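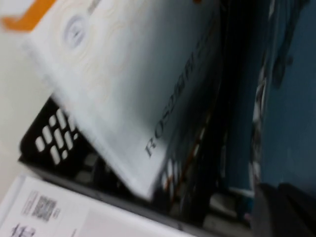

Tidying books remains the chore I would use to test any claim that a machine is ready for the house. It looks easier than laundry, and on paper it is: the objects are rigid, they have flat faces, and they don't tangle. The trouble is in the last stretch before contact. A pale cover with a faint wavy pattern can take up most of the wrist view, slanting across it, with black plastic perforations behind, and when the arm is moving all of it smears together. An edge detector will return lines from that. Whether any of them is the edge one wants to hold is another question, and I spent most of the morning on it.

Notes for myself. Grip depth first. A shallow grip at the top of a spine lets the book rotate about the fingertips as soon as the lower edge is free. A deeper grip needs clearance on both sides, and clearance is what a filled rack hasn't got. The Drestetti method (tilt by the top edge, then re-grip) avoids this but adds a second approach. I had put the re-grip down as 6 seconds in my costing and have changed it to 30, to include the look before and the look after. The total for one book out and one book back is now 160 seconds. I can do the same while holding a cup of tea.

Paperbacks and hardbacks need separate force limits. I still have them under one setting in the sheet. Change this before August.

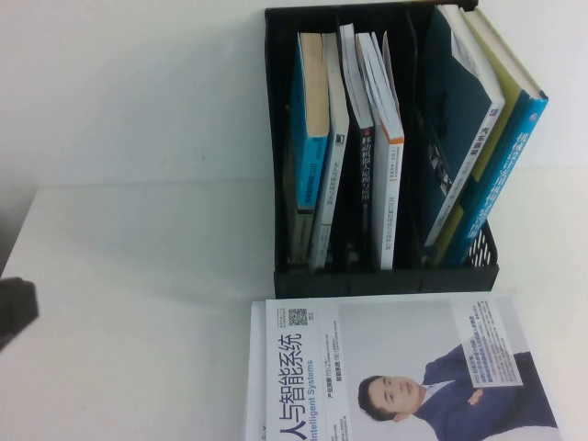
A reader of my last entry objects that I set the bar too high. In that view a household machine may be as slow as it likes, provided it works while people are out, and speed only matters on a shop floor where somebody is waiting for the part. I agree with half of this. Slow is acceptable at home. Slow and needing a person in the next room isn't, and that second condition is missing from most of the brochures I read, the Urnau one included. It gives a cycle time and a payload and says nothing on how often someone has to step in.

I would rather have the interval between interventions than any other figure. If it were 60 minutes I would call the chore done for practical purposes. My own estimate for mixed books is well short of that, and I don't trust the estimate.

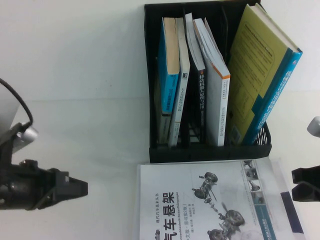

Lesia Pavliuk

Two arms help less than I had assumed. One can steady the neighbours while the other pulls, which removes the worst case, where a large leaning volume follows its neighbour down. Against that, both need room at the same rack, and the planner spends its time keeping them apart. A big book lying flat on the table is harder again. There is no spine to pinch, so it has to be slid to an edge or lifted at a corner, and a glossy cover lets a blunt fingertip skate.

On a shop floor one would change the rack. Fixed pitch, one size per slot, nothing leaning. Zultham's catalogue has dividers that would do it. At home the rack is whatever was bought, and the books lean.

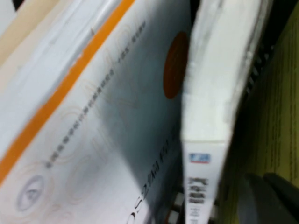

Leaning also spoils the return. The gap left by a book is seldom the shape of the book, as the others settle into it, so the slot must be measured again before anything goes back. I have added a line for that, after the re-grip and before the descent. The tolerance is blank for now. Lysenko's tables give one for cartons, which I don't think carries over to soft covers.

Answer to the standing question, for this entry: parts handling yes, in a fixed layout; bookshelf not yet. Next job is the separate force limits, then the descent speed.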